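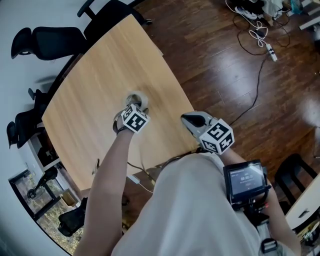
Week on buying kit, part two. Last time was whole arms and what they cost to keep running; today the hand-held route, where a person does the job with a gripper in each hand and the recordings get used to train the arm later. Our case is the Timari pair from Numia, on loan to the department until October. Look at where the screen ends up, attached to the right gripper along the forearm, with the timer-like readout at about 21 seconds. Fine for glancing at. Less fine if both arms are stretched out over a table and the roll of tape you want is dead ahead of the left hand. We'll come back to that under Handling.

Handout for the product review module, Cleldale. Version of Apr 15, 2020. Slides are on the shared drive, these notes are meant to be read alongside. Sorry for the state of them.

What you are being asked to do

Write a buyer's review of the Timari kit for a small workshop that already has one arm and wants it to do packing work. Reader is the workshop manager. Not an engineer. Wants to know what comes in the box, how long till it's useful, what goes wrong, whether to buy or hire.

Max 400 words for the summary page. Appendix as long as you like but I'll skim it.

Terms, quickly

Demonstration - one go at a task, start to finish, recorded.
Marker cube - the white block with black and white square patterns, one on each gripper. A camera that can see the patterns can work out where the block is and which way up. Block is fixed to the gripper so you get the gripper too.
Dropout - a stretch where the markers can't be read. Hand in the way, blur, glare, bad angle.
Replay - running a recorded demonstration on the arm, no learning involved. Good first check. Do it before anything clever.
Session - a run of demonstrations by one person without taking the kit off.

Why hand-held at all

Cheaper than a second arm. Person can feel what they're doing, more or less. Can be carried to the job. No safety cage needed while recording, only when the arm itself moves.

Against: the person can do things the arm can't. Reach further, twist more, lean over. You get a lovely recording that is no use. Kamrul Sivakumar's notes from last year have a good page on this, read it, it's the one headed "Elbows".

Also against: everybody gets tired. See below.

The offer

Numia sell it three ways.

Buy outright. Both grippers, cubes fitted, wrist straps, one screen, charger, software for a year. After the year you pay for updates but the old version keeps working. Get that in writing, the sales page and the terms don't say quite the same thing.

Hire by the month. Same kit, used. Support line included, and from what Sajib Mollah found the support is the best part of the deal. He rang with a pairing fault and had it sorted on the one call.

Recording as a service. Their people come to you with their grippers, do your task, leave you the files. Priced in blocks of 100 demonstrations. Ask who owns the files. Ask again.

There's a rival quote from Majumder in the folder. Heavier grippers, no screen, cheaper. Don't do a full comparison, a paragraph will do.

Fitting and handling

Straps first, then power, then pairing. Left hand before right because the screen goes on the right and once it's on you don't want to be doing buckles.

Strap tail: tuck it. A hanging end catches on table edges and on the other gripper.

Screen. White text on dark, small. People with reading glasses struggle and Numia have no large text setting that I could find. The timer is the one thing you need mid-task and it ought to be bigger. Against that, having it on the arm means you aren't looking over your shoulder at a laptop, so mark it up or down as you think right but say which.

Weight. All in front of the wrist. First few goes feel like nothing, then it creeps up on you. Hajar Ghoneim timed herself and was dropping her left hand to the table between goes well before she noticed she was doing it. Put breaks in the plan.

Fingertips. Rounded. Good on cardboard and on anything soft. Thin flat stuff is hard, a loose label on a bench is a pain.

Cables. Keep leads off the working side of the table, including thin ones you think don't matter. If a lead runs along the near edge it's right where your stomach goes. Floor leads the same, route them round the back of the chairs if you can. A review that says "tidy workspace required" is no use to the manager; say how much floor and where the sockets need to be.

Space and light

Table you can stand at and reach the middle of without leaning. Rounded corners are kinder to the hip but make it harder to line things up square, so tape a start mark down.

Shiny floors and shiny tables throw light about. Clear plastic and clear tape do too. Blinds down if there is a window near, or at least keep them the same all session. Numia's guide says "even lighting" and leaves it there, which I'd call thin.

Move the chairs back. You step sideways more than you think.

The tape task

Standard task for everybody so results can be put side by side.

Start: roll of packing tape on the table in front of you, both hands clear of it, grippers open.
Pick up the roll with one gripper.
Pass it to the other over the table.
Put it down on the start mark, flat.
Hands back to where they began. Stop the recording.

Slow is fine. Smooth matters more than quick. Moving fast smears the markers in the camera picture and you get dropout just at the handover, where you most need the data.

If you fumble, finish the go anyway and tag it as a fumble. Don't delete. Thilini Chowdhury deleted hers as she went along and then had no way of saying how often the grip failed, and that was the question.

Do 10 each for the practice set. Then swap hands for the pass and do the same again.

Results so far

From the trial group. Rough, use with care, and say in your review that it's a small set.

37 demonstrations kept after checking. Almost all of the rejected ones were dropout at the handover, one cube hiding behind the other hand. A few were people forgetting to stop the recording and walking off.

Replay on the arm: worked for the pick, mostly. The pass was worse. Arm has one gripper and we were faking the second with a clamp on a stand, so don't read too much into it.

Learned version: not done yet. Ilir Stojanović is running it, ask him not me.

What to look hard at

Setup time for a person who hasn't seen it before. Not Sajib, he's done it too often now.
Does the software tell you about dropout straight away or only after you export? (After. Bad. You find out when the person has gone home.)
Battery. Claimed figure is on the sheet, measure your own.
Cleaning. Cubes pick up fingermarks and scuffs, does it affect reading? I don't know, somebody test it.
Spares. Can you buy one strap, one fingertip, one cube, or is it the whole gripper?
Left handed users. Screen is made for the right forearm. It'll go on the left but the text is then the wrong way up unless you dig through the settings, second menu, near the bottom.

Common faults in last years reviews

Copying the sales page. I've read it too.
Saying "easy to use" with no person attached. Easy for who.
No price for the second year.
Scoring out of five with no reasons.
Treating a good recording as a good result. The workshop is buying a packed box at the end, the recording is only a step on the way and the manager will never look at one.

My own view so far, feel free to disagree: hire first, buy if you're still using it after a couple of months. The grippers are sound. Screen is too small and the export step needs sorting. The service option is dear and you learn nothing about your own task from watching other people do it.

Practical stuff

Book the kit with Hajar. Sign it out and back in, both grippers, screen, charger. Charger went missing for a week last time and it held up everybody.

Save files with your initials, then the task, then the go. No spaces in names, the import falls over.

Bring your summary page to the next session on paper, one copy to swap with the person next to you. Appendix can follow by email.

Reading: Numia quick guide, all of it, it's short. Kamrul's "Elbows" page. The Majumder quote. Terms and conditions for the hire option, esp. the bit on damage in use.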